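FOR IMMEDIATE RELEASE
2026-02-09

Comness opens its suturing bench to evening learners, with new practice pads from Modard

I've been looking forward to writing this one! Starting in May, the skills room at Comness will stay open in the evenings for anyone on our courses who wants more time with a needle and thread. We've been asked for it again and again, usually by people packing up their things at the end of a class with one last stitch they wanted to redo, and we finally have the hours and the supplies to say yes.

The supplies part matters more than you might think. Last year our learners booked 3381 practice sessions on the bench, and that eats up a lot of pads. Modard has agreed to keep us stocked with its flat silicone suturing pads, and we've put in a first order of 72. They're reddish, with a smooth surface and faint pale speckles, and I like that they lie flat on the bench so you can get straight to work on a long, straight cut.
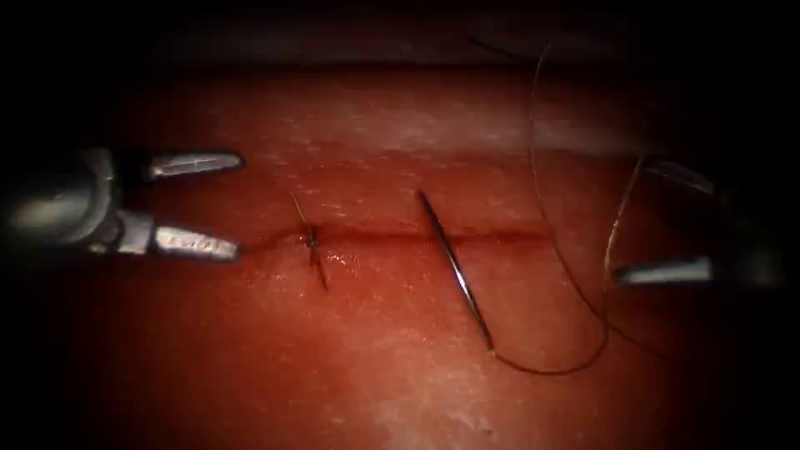

One stitch in and the needle set for another, on a silicone practice pad.

If you've never tried it, closing a straight cut sounds like the easy part. I thought so too (I'm the person who writes the newsletters, so what did I know). My first row of stitches wandered all over the place, and I pulled two of them so tight that the edges puckered up like an old curtain. What our teachers look for is pretty simple to say: go in and come out the same distance from the cut, keep the gaps even, and bring the edges together so they just touch. Getting there takes a good many evenings, and a pad will put up with your bad ones.

The course itself is called Masanja, and it runs for 14 weeks. The first few are all about the needle: how to hold it, how to follow its curve through the pad instead of shoving it straight, how to pick it up again on the far side without bending the tip. After that come the knots, and this is where the room gets very quiet. Fine thread has a mind of its own. It loops, it lies down where you don't want it, and it is surprisingly easy to lose sight of against the surface you're sewing.
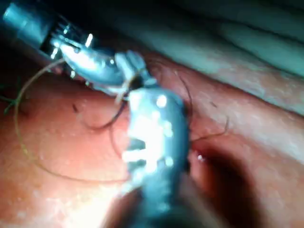 Two instruments tip to tip, with a loop of fine, pale tan thread lying to the left.

We've added a whole week on managing the loop, mostly thanks to feedback from last year's group. Learners told us they knew the steps of the knot just fine but kept running out of short end, or catching the long end in the wrong place, and then having to start over. So there's now time set aside for practicing that one thing, slowly, with a teacher close by and no clock on the wall.

Evening places are kept small, with 13 learners to a session, so that everybody gets a proper spot and a teacher can get around to each of them. Cendora, who have looked after our thread and needles for years, will be filling the drawers before every session. Please do use what's in them! We'd much rather reorder than find people saving a tired old needle because it felt wasteful to open a new one.

You don't have to be signed up for Masanja to come along. Anyone who has finished one of our shorter courses can book an evening too, and the pads, needles and thread are all included in the price. Bring short sleeves and reading glasses if you use them. Booking opens at the Comness front desk and on our course page, and places for the first evenings will go out in the order that requests come in.

Reporters who'd like to visit the skills room or try a row of stitches for themselves are very welcome. Just write to the Comness press desk and we'll set up a time.

ENDS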